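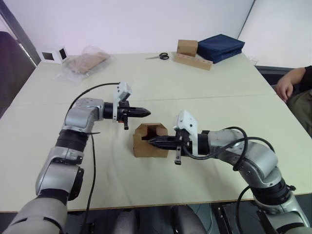
Written by the documentation lead, Ralholm motion software

Section 6. Setting up contact-limited moves for two arms

Use this section after both arms have been calibrated to the table (Section 4) and both wrist cameras show a live feed in Mak. The steps set up a shared workspace, teach the software where a light object stands, and limit how hard a fingertip may press on it. Cardboard is a good first object. It is cheap, it gives way, and it keeps a mark when the limit is too high.

Before you start

The controller must be in Reduced mode. Everyone at the table must be able to reach a stop button. Clear anything you don't want touched out of the shared zone; tools and spare parts may stay on the table if they are outside it.

CAUTION: Contact limits are not a safety function. They protect the object and the fingers. They do not protect people. Keep hands out of the shared zone whenever the motion light is on.

6.1 Define the shared zone

1. In Mak, open Workspace and select New Zone.
2. Choose Shared. Both arms will be listed as members.
3. Jog the left arm to one corner of the zone and press Store. Jog the right arm to the opposite corner and press Store.
4. Set the zone floor to the height of the table surface. If you use a cloth, measure from the top of the cloth.
5. Set Tip Separation to 50 mm. The planner will refuse any path that brings the two fingertips closer than this.
6. Select Check. Mak plans a short test path for each arm without moving it. Fix any red segments before you go on.

Note: Tip Separation is measured between the tool points, so a wrong tool point gives a wrong distance. If you have changed fingers, repeat Section 4.3 first.

Note: Cables are not part of the collision model. Run the zone corners once by hand and watch that no loop gets caught on a wrist joint. If a loop pulls tight, add slack at the upper arm clip and run the corners again.

6.2 Teach the object

1. Place the object in the zone with one corner facing the arm that will touch it first.
2. Open Perception and select Capture from Wrist. Use the same arm.
3. Move the wrist until the lower edge of the object is sharp in the preview. The top may be out of view.
4. Draw the contact region on the preview. Keep it away from folds and creases, where the surface is stiffer and the force reading jumps.
5. Select Material and choose Thin Board. For anything stiffer, choose Custom and follow Appendix B.
6. Save the object under a name without spaces.

Brown board on a pale surface normally separates well. If the outline includes part of the gripper, turn on Self Mask and capture again. Worn bright edges on black fingers are the usual cause of a broken mask.
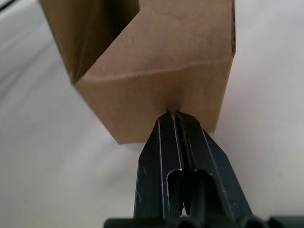 6.3 Set the contact limit

1. Open Motion, then Contact. Set Approach Speed to 18 mm/s.
2. Set Force Limit to the lowest value on the slider.
3. Set Filter Window to 200 ms.
4. Close the fingers fully. An open gripper touches with one finger first and twists the object.
5. Run Touch Once. The arm moves forward until the limit is reached, then holds.
6. Look at the contact region. If the board has dented, shorten the filter window by 50 ms and repeat on a fresh panel. If the arm stops before it touches, lengthen the window by the same amount.
7. When three touches in a row stop cleanly, select Lock Values.

CAUTION: Do not raise Approach Speed to save time. The filter needs its full window to react, and the arm keeps moving during it.

6.4 Run with the second arm

1. Load the object into both arms.
2. Set one arm to Lead and the other to Hold. The Hold arm keeps its position and reports force only.
3. Start the sequence from the pendant and keep a thumb on Pause for the first run.
4. If Mak reports "Object moved," stop, capture the object again and restart. Do not press Continue. The stored position is no longer valid for either arm.
5. Close-up views can lose the outline when a flap fills most of the image. Back the wrist off along the tool axis until the outline returns, then press Resume Tracking. 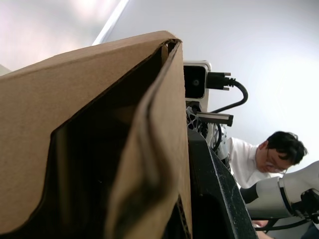
Gandico wrote in from the Denport site to say that step 5 didn't work for them until they had also turned off automatic exposure on the wrist camera, and that bright ceiling light behind a box was enough to lose the outline again. The exposure setting is under Perception, Camera, Manual. Set it with the arm in its lowest working position and leave it there for the whole run.

6.5 Save and back up

1. Select File, then Save Cell. The zone, object and contact values are stored together.
2. Export a copy to the pendant.
3. Return the controller to Normal mode only after both arms are parked.

If the values are missing after a restart, see Section 9.2, Cell file not found.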